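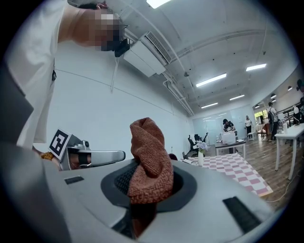 Towels and Table Linen at Wedach: Gallery

Published 28 July 2025

The Wedach linen service supplies towels, bathrobes and table linen to the Carrilho residence and to the conference rooms at Hosta. The gallery covers the handling of terry cloth and flat linen between the dryers and the delivery carts, and is arranged in the order in which the work is normally done. Each heading opens a separate album. Thumbnails are shown in the album pages only.

Receiving and sorting

Used linen arrives from Carrilho in closed bags and is separated by fabric and color. Terry cloth is kept apart from napkins and tablecloths at every stage, as lint transfers readily to flat fabrics.

Colored towels

The Driduvetti range was adopted for the residence in place of plain white stock. Bath towels are held in rust orange and slate, hand towels in rust orange only. New towels are washed separately before they enter circulation.

Untwisting and shaking out

Terry cloth often leaves a dryer knotted, and a twisted towel will not lie flat however carefully it is folded. Each piece is picked up by a corner, opened out and shaken once. Loops that have been pulled are noted at this point, and the towel is set aside for mending.

Folding by hand

Bath towels are folded lengthwise in three, then in half and in half again, with the closed edge facing outward on the shelf. Hand towels are folded lengthwise in three and once across. Washcloths are left square. The service has tried other folds in past years — most recently a rolled towel for the guest floors — but the rolled form took up too much shelf space and was withdrawn.

Robes

Bathrobes are hung for inspection and then folded with the belt inside. Missing belts are replaced from a box kept with the mending supplies.

Napkins and tablecloths

Conference linen for Hosta passes through the press while still slightly damp. Tablecloths are folded by two people working from opposite ends, and the size is written on a paper band placed over the center fold. Round cloths are stacked separately. The largest of them are folded to the width of the shelf and no narrower, which reduces the number of creases showing on the table.

Mending

Small tears in hems are repaired on site. Towels with worn centers are cut down for cleaning cloths. The album includes examples of both the plain hem and the reinforced corner now used on hand towels.

Shelving and stock

The linen room has places for 2,000 folded pieces, of which nearly 800 are bath towels. Clean stock is added at the bottom of each pile and issued from the top, so that all towels see equal use. Shelf labels give the item, color and size.

Packing for delivery

The residence has 118 rooms. Sets are made up by floor and loaded with the upper floors at the back of the cart. A set consists of one bath towel, one hand towel and one washcloth; additional pieces are packed separately and marked with the room number. Carts are covered before they leave the building.

Using the gallery

Pictures may be reproduced in printed training materials with the credit "Wedach linen service." Requests for larger copies should state the album heading and the intended use, and should be sent to the front office in writing. Visits to the linen room are by appointment and are not available on delivery mornings.

The albums on stain treatment and on seasonal storage are being revised and will be restored to this page when the work is complete. Earlier albums showing the white towel stock have been moved to the archive.

Return to main gallery index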